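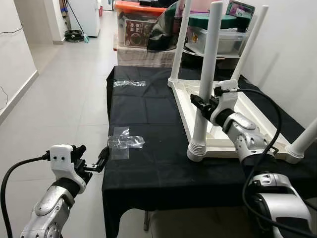 Sarita Sachdeva wrote to ask whether plastic furniture that has turned chalky on top can still be sat on, and whether cleaning it brings the strength back. Cleaning does not restore strength. Chalking is surface breakdown caused by sunlight. A light film that wipes off and leaves a smooth surface is usually cosmetic. Fine cracks under the film, or flakes that come away on a fingernail, mean the part should be retired.

Household Plastics: Frequently Asked Questions
Maintained by the Clastcombe Repair Library. Last revised 13th August.

How do I find out what plastic an item is made of?
Look on the underside for a recycling triangle. Most indoor stools, crates and light tables are polypropylene, marked 5 or PP. Garden chairs may be polypropylene or high-density polyethylene, marked 2 or HDPE. The number 7 means "other" and does not identify the material.

There is no mark. Is there a test?
Cut a sliver from a hidden edge and drop it in water with a little dish soap. Unfilled polypropylene and polyethylene float. ABS and polystyrene sink. Foamed and heavily filled plastics give misleading results. We do not recommend burn tests at home.

Why are seats and panels ribbed underneath?
A thin panel bends easily. Ribs make it stiffer without making the whole wall thicker. Thick sections also cool slowly in the mold and leave sink marks on the show side. Inspect the places where ribs meet, as stress collects in sharp inside corners.
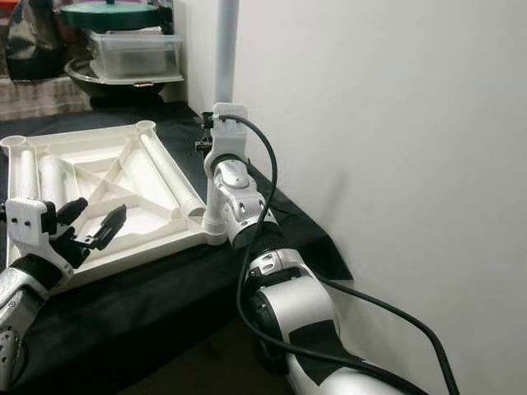
Diagonal ribs inside a white plastic frame.

Can a cracked rib be glued?
It depends on the plastic. ABS and polystyrene bond well with solvent cement. Polypropylene and polyethylene do not, and ordinary superglue peels off them cleanly. A two-part adhesive sold for polyolefins will hold a cracked rib on a storage crate. Do not rely on any glued joint to carry a person.

A push-fit leg has worked loose. What should I do?
Take the leg out and check the socket for a split. If the socket is whole, wipe both surfaces dry and refit the leg fully. Do not use oil or soap as an assembly aid on a joint that relies on friction. Tape wrapped around the leg can force the socket open and is a common cause of splits. If the socket is split, replace the part.

What does the load rating on a label mean?
It is normally for a static load, evenly placed, on a level floor. A rating of 900 newtons is equal to roughly 200 pounds. Dropping onto a seat produces a higher force than sitting down slowly. Standing on a seat that is not sold as a step is outside the rating.

Which cleaners are safe?
Warm water and dish soap for all common types. Avoid acetone, which attacks ABS and polystyrene. Abrasive pads leave scratches that hold dirt.

Does cold weather matter?
Yes. Standard polypropylene becomes brittle near freezing. Bring items indoors before winter and let them warm up before use.

Can I send in a question?
Leave it at the desk, marked for Urs Widmer. Include the recycling number and say where the item has been stored. We do not assess child seats or ladders.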